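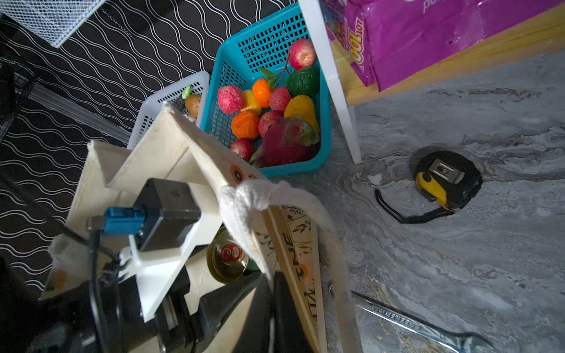
Une machine peut-elle aujourd'hui ranger les courses d'un foyer sans qu'on l'aide ?

En partie seulement : elle saisit et dépose correctement les objets rigides, mais tout ce qui est souple, un sac, un torchon, un emballage à moitié vide, lui demande encore beaucoup de temps et assez souvent un coup de main.

Rapport d'avancement, projet Triltcombe
Rédigé par Sanne Bakker, le 12/09/2026

Chers partenaires de la fondation Malý,

Voici donc les nouvelles de l'été, un peu plus longues que je ne l'avais promis au printemps (vous me connaissez, je n'arrive jamais à tenir sur une page !). Je commence par vous remercier, car la deuxième tranche de votre subvention nous a permis de garder l'atelier de Rundthorpe ouvert en juillet et en août, et ce sont de loin nos deux mois les plus productifs.

Nous avons mené 1860 essais depuis le dernier rapport, tous sur des tâches de rangement : vider un sac, remplir un panier, remettre un article sur son étagère. Sur ce total, 686 portaient sur des sacs en toile, que nous avions jusque-là un peu évités, je l'avoue. Dans 113 de ces essais, un opérateur a dû reprendre la main, le plus souvent au moment de saisir l'anse. Une anse tombe où elle veut, elle se glisse sous un pli, et la pince qui l'attrape de travers referme le sac au lieu de l'ouvrir.

Les fruits factices, eux, ne nous posent presque plus de souci. Pommes, mandarines, mangue, tout cela passe d'un panier à l'autre avec une régularité qui fait plaisir à voir. Les boîtes de conserve vont bien aussi quand elles sont debout, nettement moins bien au fond d'un sac.

Côté commerce, la chaîne Rarix nous demande si le même bras pourrait regarnir un rayon le soir. Ma réponse reste prudente. Pour des boîtes et des bocaux, oui, à un rythme encore trop lent pour une équipe de magasin. Pour des sachets en plastique, je préfère ne rien promettre avant d'avoir repris le réglage de la force de serrage.

Le budget est tenu, à une exception près : l'usure des doigts de la pince nous a coûté environ 3000 euros de plus que prévu. Je vous propose de les prendre sur la ligne des déplacements, qui a très peu servi, et je vous serais reconnaissante de me dire si cela vous convient.

D'ici décembre, nous voulons reprendre les sacs avec deux anses de longueurs différentes, puis commencer le linge plié. Si l'un de vous passe par Rundthorpe cet automne, prévenez-moi quelques jours avant et je préparerai une démonstration.

Bien chaleureusement,
Sanne Bakker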